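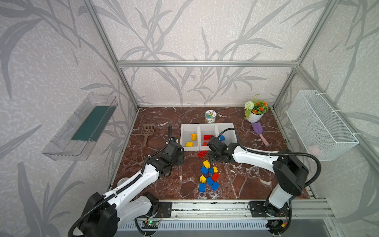 Figure 3. Three-compartment tray at the center back of the work surface, sorted by color: yellow, red, blue.

Surkix Sorting Set: Setup and Use
Section 3: Tray and Bricks
Revised August 1, 2019

This section covers placing the tray, sorting large toddler-type bricks into it, and cleaning up at the end of a session. Unpacking and the parts list are in Section 2. If you bought the tray by itself, skip any step that mentions the Flindarell bricks and use your own.

3.1 Before you start

You will need:

The divided tray (part 262)
Large bricks in at least three colors
A basket or open box for bricks waiting to be sorted
A dry, soft cloth
A soft hand brush

CAUTION: Use large bricks only with children under three. Small bricks, caps, and broken pieces are a choking hazard. Check the bricks before each session and throw out any that are cracked.

Choose a flat, hard surface. The tray can be used on a table or on the floor. On carpet it will rock when a brick is dropped into an end compartment, so put a board under it. Stone, tile, and marble-pattern surfaces are all fine, but see the note on scratches in 3.5.

3.2 Placing the tray

1. Wipe the surface with the dry cloth. Go over it a second time if you see grit or crumbs.

2. Turn the tray over and check the underside. Brush off anything stuck to it.

3. Set the tray down with the open side up and the long side facing the person who will be sorting.

4. Move the tray back until there is a clear working area in front of it. A forearm's length is enough for most adults. For small children bring it closer.

5. Press lightly on each corner. If one corner lifts, turn the tray end for end and try again. If it still lifts, the surface is uneven and you should pick another spot.

6. Put the basket to one side of the tray, where it can be reached without leaning over the compartments.

NOTE: Do not slide a loaded tray. Lift it with both hands, one under each end. Loaded trays that are carried by one rim will flex, and the bricks run to the low side.

If you are using two separate bins in place of the divided tray, set them side by side with the rims touching. Bricks dropped on the line between them will then land in one bin or the other. Treat each bin as one compartment for the rest of this section.

3.3 Assigning the colors

1. Decide which color goes in which compartment before any bricks come out. The order we use in this guide is yellow on the left, red in the middle, and blue on the right.

2. Put one brick of each color in its compartment as a marker. Place it near the back wall so it stays in sight as the compartment fills.

3. If you have more colors than compartments, leave the extra colors in the basket for now. They can be sorted in a second round.

4. Keep the same order for the whole session. Changing it halfway through is the most common cause of mixed compartments, and with younger children it usually ends the session.

Markers can stand upright or lie flat. An upright brick is easier to spot from a low seat. A flat one is less likely to be knocked over when the next brick goes in. If a marker falls, you can leave it where it lies.

NOTE: Orange bricks are often put in with the red ones. Under warm bulbs the two colors are hard to tell apart, even for adults. If your set has both, hold the orange bricks back until the red compartment is finished, or sort near a window.

3.4 Sorting

1. Take a small handful of bricks from the basket and spread them on the surface in front of the tray. Keep them far enough apart that each one can be picked up without moving its neighbors.

2. Separate any bricks that are stuck together. A pair in two colors cannot be sorted until it has been pulled apart. Twist slightly while pulling, and do not use a knife.

3. Pick up one brick. Hold it by the sides, not by the studs.

4. Move it over the compartment of the same color. Lower it until it is below the rim, then let go.

5. Go on until the working area is clear, then take another handful.

6. Look under the edge of the tray and around the basket for strays.

Bricks may be dropped in from above the rim, but they bounce, and on a hard surface the noise is considerable. Lowering them also keeps the dividers from getting nicked along the top.

There is no need to stack the bricks or line them up. If a compartment is getting full, spread the bricks toward the corners so that none of them sit higher than the rim. A brick lying across a divider counts as unsorted and should go back to the working area.

When two people are sorting, give each one a color or two to look after. The middle compartment can be reached from either side, so it is the one where hands meet. Let the same person do that compartment all the way through.
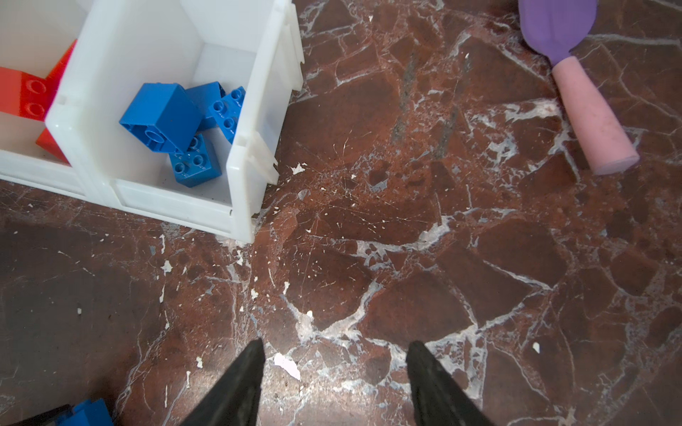 CARE AND CLEANING

3.5 Looking after the tray and the surface

Dust and small chips collect on the floor of each compartment and come to notice only when the bricks are lifted out. Empty the tray and clean it after every few sessions, or sooner if you can see dark specks inside.

1. Take out all bricks. Keep the colors apart if you plan to go on sorting.

2. Turn the tray upside down over a trash can and tap the underside with your hand.

3. Brush out the corners and the ribs along the outside edge.

4. Wash the tray in warm water with a little dish soap. Rinse it well.

5. Dry it fully before putting the bricks back, including the underside.

CAUTION: Do not put the tray in a dishwasher or near a heater. The walls will bow and the tray will no longer sit flat.

Clean the surface around the tray at the same time. White flecks are easy to see on a dark surface and easy to miss on a pale one. They may be paint, plaster, or bits of packing material, depending on the room. Sweep them up with the soft brush and do not rub them with a cloth. Hard flakes caught under the tray leave fine scratches on polished stone, and those scratches do not wipe off.

For marks that stay after sweeping, use a damp cloth and plain water first. The Mulder cleaning pads sold with some sets are meant for the tray and bricks only. Do not use them on marble, real or printed.

Wash the bricks separately in a bowl of warm soapy water. Shake each one with the hollow side down and leave it on a towel, hollow side down, until the water has run out of the tubes. Bricks put away damp will smell, and it is hard to get rid of.

3.6 Problems during sorting

The bricks are hard to see on the surface.
Red bricks on a red-brown surface are the usual complaint. Lay a plain, pale sheet of paper or a place mat in the working area. Do not put it under the tray.

A brick has landed in the wrong compartment.
Lift it straight up and out. Do not push it over the divider with another brick.

The tray moves when bricks are put in.
Check that the underside is dry. If the surface is very smooth, place a thin rubber mat under the whole tray. A mat under one end only will tip it.

The tray casts a shadow over the working area.
Move the lamp so the light comes from the same side as the person sorting. Overhead light is best if you have it.

Bricks end up behind the tray.
Move the tray back against a wall, or lower the bricks more slowly. If you need to reach behind a full tray, take it away first and then pick up the bricks. 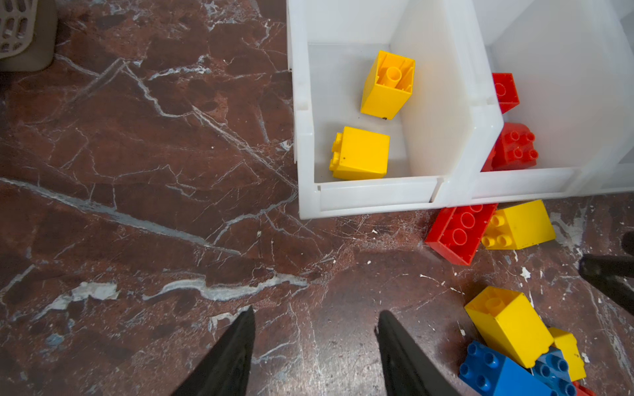
A brick that has rolled or bounced some distance should be collected at the end of the round. Getting up for each one breaks the rhythm, and it is easy to kick the tray on the way back. Children can be given this job, with a reminder to walk around the compartments and not step over them.

Bricks that come to rest on their sides or with the hollow end up can stay that way inside a compartment. The position makes no difference to the sorting. It does matter for storage, so see 3.7.

3.7 Putting everything away

1. Check each compartment for wrong colors. Do this before anything is tipped out.

2. Empty one compartment at a time into its own bag. Start with the fullest.

3. Turn the bricks stud side up if you are packing them in the original box. They take up less room and the lid will close flat.

4. Put the marker bricks in last so they are on top next time.

5. Nest the empty basket over the tray if it fits. If it does not, store the two side by side. Do not stand the basket inside the tray, where it will press on the dividers.

6. Keep the set indoors, away from direct sun. Yellow bricks show fading before the other colors do.

Up to 7 trays can be stacked when they are empty and dry. Never stack loaded trays.

3.8 Spare parts

Replacement trays and bags of single-color bricks can be ordered from Clutlow. Quote part 262 for the tray and part 81 for the bricks, and state the color. Trays bought before January of this year have a slightly narrower rim and will not stack with the current ones, although the compartments are the same size.

Corrections to this section should be sent to Úna Ó Dubhghaill, Clutlow product guides. Include the section number and the step.

Continue to Section 4: Sorting by Size.

We use cookies to remember your language and to see which guides are read most. By continuing to use this site you accept our use of cookies. Accept | Manage settings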